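Erbridge House: supported laundry and wardrobe work, second progress report
Prepared for the Paltard Fund
5/5/22

Our first report was written in a better mood than this one. Members of the fund's panel asked for plain figures and a plain view of whether the money is doing what we said it would, so I have tried to give both.

The grant pays for two things at Erbridge House. The first is staff time for helping residents sort, fold and put away their own clothes in their own rooms. The second is the replacement of broken storage, mostly drawers and hanging rails. The application, which I inherited, promised that 16 residents would be "managing their wardrobes independently" by August. I was doubtful about the word independently when I read it and I am more doubtful now.

Where we are

All 16 residents have been offered sessions and most have taken them up. We have delivered 96 sessions against the 111 planned for this point. The shortfall comes almost entirely from two weeks when we were short of staff on the upper floor, and I don't expect to make it up. I would sooner carry on at the present rate than squeeze in extra visits that residents haven't asked for.

The sessions take place on the bed. The application described a folding table in the shared laundry room, and we bought one, and it has been used very little. People want to deal with their clothes where the clothes live. The bed is the largest flat surface in most of the rooms, it is at a reasonable height for anyone sitting down, and whatever gets sorted there has to be cleared before night. That last point has done more for the finishing rate than any of our checklists.

It has drawbacks. A made-up bed is soft, and small items slide into the dips. Several residents keep a mat or a cover of some sort over the sheet, and these vary a good deal. A smooth cotton cover is easy to fold on. A tiled mat is firmer but has a texture that can drag on thin cloth. We have not asked anybody to change their bedding for our benefit and we won't.

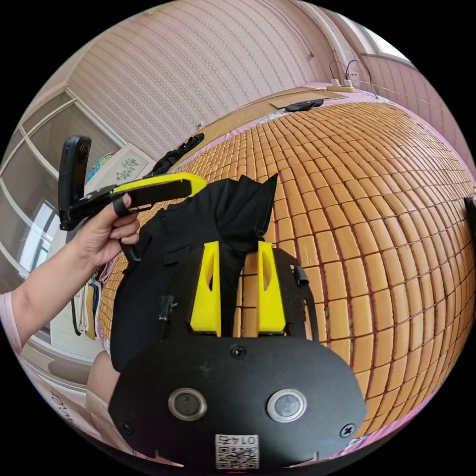
A black garment being lifted on the tiled mat, pink sheet behind.

Dark clothing is the slowest category by a long way. Staff reported this early on and I put it down to habit, but having sat in on sessions in both wings I think they are right. On a black garment in a heap it is hard to find the hem, the neck or the seams, and anything with straps or loops takes a second attempt to lay out. The method we have settled on is to lift the cloth by one point, let the rest hang, look for an edge, and only then put it down flat. It is dull work. It also relies on decent light, and the ceiling fittings in the east rooms are poor. A bedside lamp moved to the far side helps a bit.

We tried the Nyberg folding guide for a month. It assumes shirts, and a table, and a person who wants their drawers to look like a shop's. Our residents mostly own jersey tops, leggings and cardigans. Two of them liked the pictures in the guide. I would not renew it.

Storage

The Erno drawer units have arrived and are in place in the west wing. They are solid enough, but the runners are stiff and the lower drawer is out of reach for anyone who can't bend. I raised this before the order was placed and was told that the units could be stood on plinths. The plinths were not included. They are now priced at £2000 for the full set, and I am not asking the fund for it in this report. I want to see first whether the lower drawers can simply hold bedding and out-of-season things, which staff could get at for people.

Small belongings remain a problem that drawers do not solve. Belts, spare straps, chargers and the like end up on the bed during a session and stay there afterwards. We have started putting a shallow tray in each room. I have no evidence yet that the trays get emptied.

What I would question

The outcome measure needs another look. We are recording whether a garment is folded, which tells the fund very little. A resident who hangs everything on a rail and never folds a thing is managing perfectly well, and at present she scores nothing. Another scores highly because a member of staff stands beside him throughout. Njål Amundsen, who supervises the sessions, has drafted a shorter form asking only whether the person could find what they wanted to wear that morning. I would like the panel's agreement to use it from next month.

I am also not convinced that weekly visits suit everyone. For about a third of the group, one visit a fortnight would probably do, and the hours could go to residents who have more clothes or less patience.

Spending is within budget on staffing and slightly over on storage, owing to delivery charges. A full breakdown is attached separately. The next report is due in August and will cover the east wing units, if they have come by then.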